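Gray paint for a north-facing room – how dark is too dark?

Forum: Walls, Ceilings and Trim

ghaslam
Apr 29, 2021
Repainting the spare room, 12 by 12, one window facing north. The walls are builder beige and I want gray. My wife likes Kurneck Slate. I think it will feel like a basement. Anyone used it in a room with no direct sun?
Gareth Haslam

plumbline_pete
Don't do it. North light is blue already and Slate has a blue base. Ours looked fine on the chip and purple on the wall by four in the afternoon. We went over it with two coats of Dinsa Oatmeal.

etenesh_t
I disagree with Pete. We have Slate in a north bedroom and it's fine, but the ceiling and trim are bright white and we changed the bulbs to warm ones. People blame the paint when the bulb is the problem.

plumbline_pete
I had warm bulbs. Still purple.

etenesh_t
What was on the wall before? If you went over pink or beige with no primer and one thin coat, that can show.

plumbline_pete
Beige, primed, two coats. I know how to paint a room.

mudandtape
You can both be right. Floor color matters a lot. Red oak throws warm light up the wall and gray carpet doesn't. What's the floor, Gareth?

ghaslam
Gray carpet, and it's staying. The budget for the room is $200 and that includes rollers.

mudandtape
Then go lighter than Slate. Plallton makes a mid gray with some brown in it. Paint a big piece of poster board and move it from wall to wall for a couple of days. Chips are too small to tell you anything.

etenesh_t
Agree on the poster board. A plain gray room doesn't have to be gloomy if something in it is pale. The big light surface does most of the work in this one: 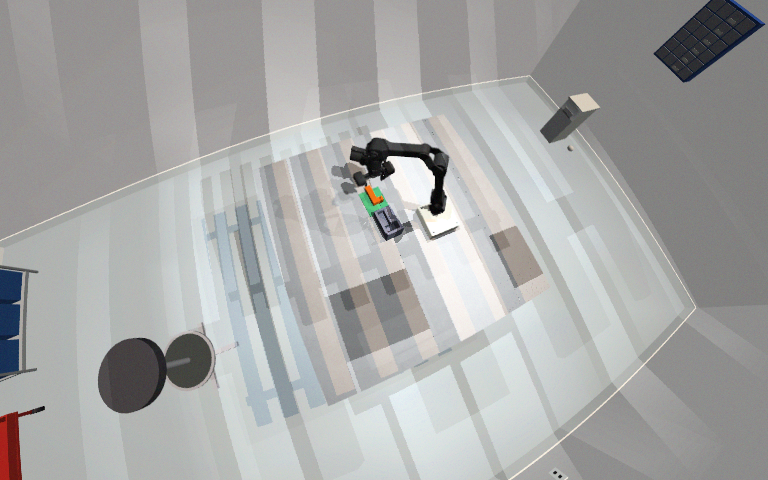
Sheen and touch-ups

ghaslam
Thanks all. Getting a quart of the Plallton for a test board. Next question, eggshell or matte? The walls have a few patched spots.

mudandtape
Matte. Eggshell shows every patch when the light comes from the side.

plumbline_pete
Matte, but keep some in a jar. It marks if you scrub it.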